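Collecting demonstrations at Jalesness: frequently asked questions

Last updated 24th April

What is the Jalesness collection?
It is a set of recorded examples used to train a two-armed robot in ordinary kitchen jobs. A person guides the arms through a job, and the movements are saved together with the camera pictures. Zavard runs the collection and Murko does the training.

Do I need experience with robots?
No. New operators have four practice sessions before any of their recordings are kept. Most people find the grippers awkward at first, mainly when both arms have to move together.

How many examples do you need for one job?
We aim for 600 per job. Simple jobs may need fewer, but we don't stop early without asking Murko first.

How long is a session?
Two hours, with a break in the middle. A good operator records roughly 23 usable examples in that time.

What makes an example usable?
The job has to be finished, and the arms should move at a steady pace without long stops. Small corrections are fine. If you miss a cup and pick it up on the second try, keep the recording – the system needs to see how mistakes are put right. If something falls off the table, stop and mark the example as failed.

Should I put everything back in the same place each time?
No. Follow the layout card for the general arrangement, but shift and turn the objects a little between examples. A system that has only seen a cup in one spot will struggle when it is somewhere else.

Which objects are used?
The current kitchen set has plastic cups with a drying rack, a hinged food container with pieces of food in it, and a larger appliance with its cord left attached.

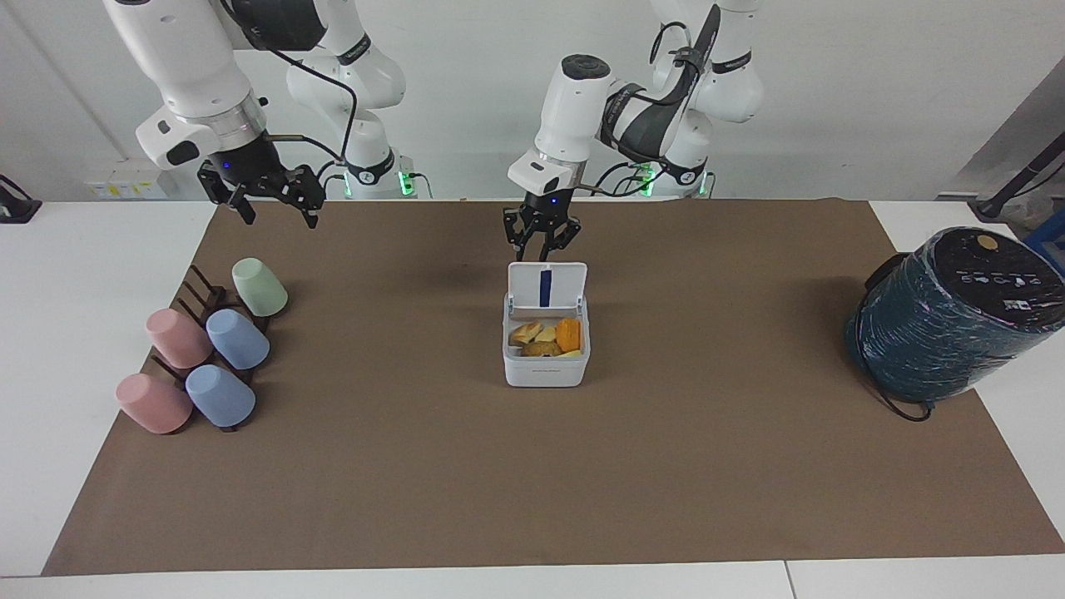 Objects are changed over every 12 sessions. The Villaseñor set, which came in during March, has its own layout cards, so please check which box you have taken from the shelf.

Can I move the cameras?
Please don't. If one is knocked, stop recording and tell the session lead. Examples made after a camera has shifted usually have to be thrown away.

What happens to failed examples?
They are stored separately and are not used for training at present. Please don't delete them yourself.

Can I withdraw my recordings?
Yes, up to the point where they are passed to Murko. Write to the Zavard office with your operator number and the date of the session.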